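From the Dadby Reading Room: what we do with the magazines

By Elvia Ayala

I have been meaning to write this piece since the autumn, and every time I sit down to it another bag of magazines arrives at the door and I have to get up again. So forgive me if it rambles a bit. Several of you have asked where all the donated periodicals go after you hand them over, and whether we really want your old gardening monthlies (we do, within reason!), and I thought it was high time I gave you a proper answer.

When the reading room opened we had one shelf of magazines, and most of those were mine. We now hold more than 3000 separate issues, in 16 languages, and I am very proud of that second figure. Dadby has always been a place people come to from somewhere else, and there is a particular pleasure in watching someone find a cookery magazine they last saw on their grandmother's kitchen table. Lucía Miranda, who has been sorting with me since our second winter, found a Spanish knitting quarterly in a bag last month and we didn't get another useful word out of her until teatime.

Everything that comes in is looked over first. We shake each issue gently for loose inserts, and you would not believe what falls out – pressed flowers, bus tickets, a very stern letter about a hedge. Personal things go in the tin on the front desk, so if you think you may have left something between the pages, do come and have a rummage. Then we check the staples for rust and give the cover a wipe with a dry cloth, never a damp one, however tempting.

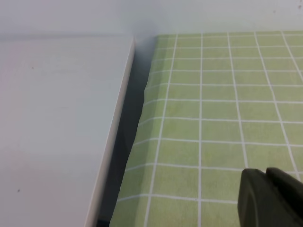

After that comes the question of what to keep. We used to keep everything, and I will admit that was my doing. I find it very hard to part with a complete run of anything. But the back room is only so big, and last spring the shelves along the far wall began to lean in a way that made us all rather quiet. So now we have a rule. If we already own a clean copy, the second one goes to the swap table by the entrance, where anybody may take it home for nothing. If it is torn or has been in a flood, it goes to the school for collage. Everything else gets a slip of paper with the title, the month and the language, and is put on the shelf.

The titles we can't read ourselves are the ones I enjoy most. Lucía does the Spanish and Portuguese, I can muddle through French, and for the rest we rely on whoever happens to be in for a cup of tea. We have a small notebook called "What is this, please?" where we copy out a title as best we can, and readers write the answer underneath. Some of the answers run to half a page, with recommendations. A gentleman translated an entire contents list from Polish for us and then asked if he could borrow the magazine, having talked himself into it.

Trade and technical magazines deserve a word too, as people tend to apologise when they bring them. Please don't! They are among the most borrowed things we have. A young reader of ours went through a whole box of old engineering titles over the holidays and is now asking for more, and the beekeeping ones never stay on the shelf longer than a week. 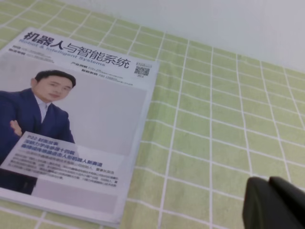
How you can help

We are making up a new set of storage boxes before the damp weather, and we need 32 more than we have. Flat archive boxes are lovely but dear, so clean lidded boxes of any sort are welcome, as long as they are big enough for a magazine to lie down in without curling.

We can take up to 100 issues from any one household at a time. More than that and we really do need a note beforehand, so that somebody can clear the big table. Please tie them in small bundles with string, as tape pulls the covers off, and pop a scrap of paper on top if you know which languages are inside.

Our next sorting afternoon is in December, starting at two o'clock. Beginners are very welcome, there will be Lucía's almond biscuits, and you may take one magazine home at the end of it (two, if you wash up).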